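# About Prasgate

Prasgate is a catering supply and bakery wholesale business. We sell to staff canteens, small hotels, church kitchens and community halls, and most of our customers order from us every week. We have one warehouse and one bakery kitchen, both on the same site in Ellwood.

The company was started by Annelore Stüber, who had managed a hospital kitchen and was tired of ordering bread from one supplier, trays from another and paper goods from a third. She rented half a unit, bought a used van and began delivering to 4 customers. Three of them still buy from us. The other closed when its building was sold.

We moved to the present site when the Prollar furniture works next door gave up its lease. The loading dock came with it, along with a freight elevator that we use for flour and not much else.

## What we supply

Our list has around 2,000 lines. The larger part of it is equipment and tableware: plates, bowls, serving trays, jugs, storage tubs, table linen and cleaning supplies. The rest is food, mainly bread, rolls, sheet cakes and individually wrapped items for places that don't have a kitchen of their own.

Tableware is sold by the case, but we will split a case for a customer on account. White plates in the standard sizes are kept in stock all year. Colored ranges are ordered in, and we ask for six weeks. If you have an older pattern and need to match it, send us a plate and we will tell you what we can find. 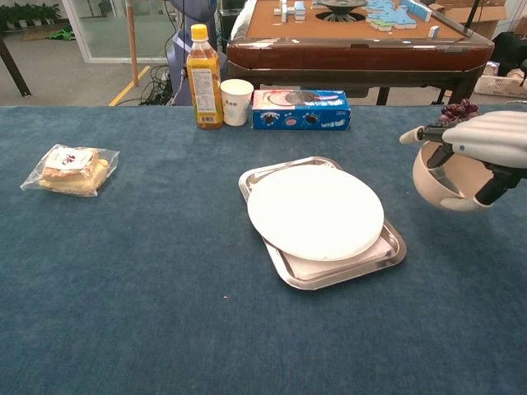
*A plate and tray, with a wrapped pastry alongside.*

Bakery orders close at noon for delivery the next morning. Wrapped goods carry an ingredient and allergen list on the case, and the same lists can be downloaded from your account page. We do not make anything gluten-free on site and don't plan to, as the kitchen is too small to keep the flour separate. Gluten-free items on our list are bought in already sealed.

## Who we are

Annelore retired from daily work but still chairs the company and reads the complaints file. Freya Greenwood is managing director. She joined as a driver and later ran the warehouse.

Évan Jacquet runs the bakery. He came to us from a family bakery in Rullutthorpe and brought its rye recipe with him, with permission. The night shift reports to him.

Thenmozhi Venkataraman looks after customer accounts. If your order is wrong or late, she or someone on her team will answer the phone. Anas Chamoun does the buying for equipment and linen, and he is the person to write to if you make something you think we should carry.

## Deliveries

We run our own vans and do not use couriers except for single replacement parts. The minimum order for free delivery is $400. Below that we charge a flat fee, shown at checkout. Orders can also be picked up from the trade counter, which is around the side of the building, past the loading dock.

Drivers will carry goods to a ground-floor store room. Please tell us ahead of time about stairs, locked gates or school hours. Empty bread crates should be left where the driver can reach them. We charge for crates that don't come back after two deliveries.

We close for stocktaking for part of December. The dates are sent to account customers in advance, and standing bread orders are not affected.

## Opening an account

Any business, school, charity or club can apply. Fill in the form on the accounts page and give us two trade references. New groups without references can pay by card for the first three months and apply after that.

Page last updated 10 January 2021.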